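Foros > Casa y textil > Manchas

Manchas amarillas en mantel blanco

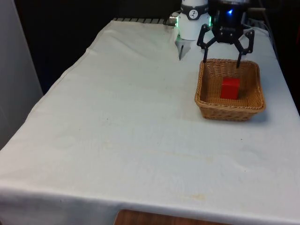
Respuestas

amirul_siregar
Buenas tardes a todos. El mantel tiene marcas amarillo pálido, sobre todo delante, y unos puntitos oscuros. Lo compré en Trullgate y no conozco la composición. ¿Puedo usar lejía? Disculpen mi español.

Gisura47
Lejía no, por favor. A mí me puso más amarillo uno de poliéster. Percarbonato, agua a 40 y una noche.

tendedero
No estoy de acuerdo, con algodón la lejía diluida va bien. Y plancha, que está arrugado.

Gisura47
Pero él no sabe si es algodón – y planchar la mancha la fija.

amirul_siregar
Gracias a los dos. Probaré el percarbonato el sábado, en una esquina primero. La cesta de mimbre, ¿la limpio con agua también?

tendedero
Paño húmedo y secar a la sombra.

Última actualización: agosto

Temas recientes
Mimbre que cruje
Quitar cera de un mantel
Plancha Schmieder: gotea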